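The Second Shift at Plunesville

By the time they put the arm on table 7, I had been folding at Ferberg for six years and could do a fitted sheet with my eyes closed.
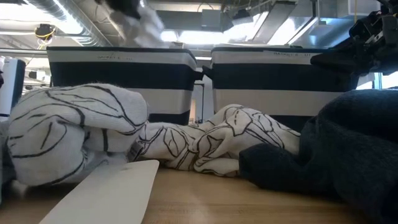 The company called it a trial. It would run until December, and then someone at the head office in Zarnow would decide. My job was to stand at the next table and do my own work, and to step over whenever the light turned amber.

The light turned amber a lot. The arm did fine with cloth it could get a finger under. When a piece was balled up, it went at the same spot over and over until it gave up and waited for me. I would pull out a corner, lay it flat, press the green button and go back. On the first day I pressed the button 192 times. I know because it was printed on the report, and the supervisor pinned the report up by the time clock.

There had been 7 of us on the floor. After the trial started there were five. The other two were moved to the Baert building, where they loaded carts. One of them had folded beside me since I started. She used to hum, and I had complained about it more than once.

I started shaking pieces out before they got to the arm. It took a second each. The amber light came on less, and the next report looked better. The supervisor told me the software was learning. I said that was good.

My sister asked me why I helped it. We were in her kitchen, and she was folding dish towels badly, in thirds. I told her I didn't like walking back and forth. She said I was folding for two and getting paid for one. I took the towels away from her and did them over.

The next morning I didn't shake anything out. I let the pieces go across in heaps, the way they came. The light went amber and I finished the shirt I was on before I walked over. Then it went amber again and I finished two.

At lunch the supervisor asked if something was wrong with the arm. I said it was having trouble with the dark stuff. He wrote that down. He asked whether I could think of anything that would help, and he held the pen ready, and I saw he had left most of the page for me.

"You could bring her back from Baert," I said. "Put her in front of it."

"To do what?"

"Shake things out."

He wrote for a while. I couldn't read it upside down. Then the bell went, and I walked back to my table, where the light was already on.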